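Waltitz Household Word List, data card

Summary

The Waltitz list is a set of everyday nouns for household goods, collected as spoken and written by adult speakers of American English. It holds 3000 responses to 148 prompts. Each prompt is a short written definition, and each response is the word or phrase a speaker gave for it. The list is meant for work on naming variation, spelling normalization, and dictionary coverage.

Files

responses.tsv contains one response per line, UTF-8, tab separated, with a header row.
prompts.tsv contains the prompt ID, the definition text, and the topic group.
speakers.tsv contains the speaker ID, age band, and home region. There are 167 speakers.
CHANGES.txt lists edits since the first release.

Columns in responses.tsv

prompt_id: matches prompts.tsv.
speaker_id: matches speakers.tsv.
raw: the response as typed or transcribed, including case and punctuation.
norm: lowercase form with spelling corrected. Plurals are kept.
mode: "s" for spoken, "w" for written.
flag: empty, or one of the codes listed under Known problems.
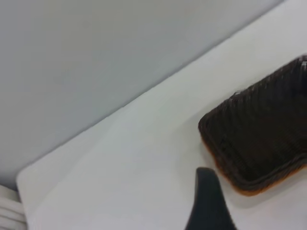

Topic groups

Prompts are sorted into 13 topic groups. Furniture and storage are separate groups, and a prompt belongs to only one. A chest that doubles as a seat is filed under storage. Kitchen linens are filed with textiles. Group labels were assigned by Aravind Kartha and were not changed after the pilot.

Normalization

Compound words are the main source of disagreement. The norm column follows the Illow spelling table, which prefers the closed form where both forms are in common use. Hyphens are removed only if the table lists the word without one. Brand names used as common nouns stay as given and are not mapped to a generic term.
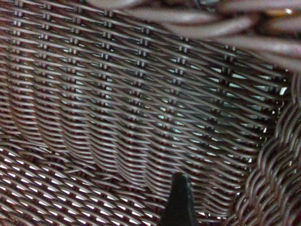 Responses of more than four words are kept whole in raw and reduced to the head noun phrase in norm. If the head is unclear, norm is left blank and the flag is set to H.

Known problems

H: head noun unclear.
D: speaker gave two answers; only the first is in norm.
T: transcription uncertain.
Spoken responses from the Andevon sessions have more T flags than the rest. Regional coverage is uneven, and the youngest age band is thin. Do not use the list to estimate how common a word is in the general population.

Loading

Turn off quote handling in the reader. Several raw values contain a single unmatched double quote, and default settings in most packages will merge lines. The Rao loader script handles this and also checks that every prompt_id resolves.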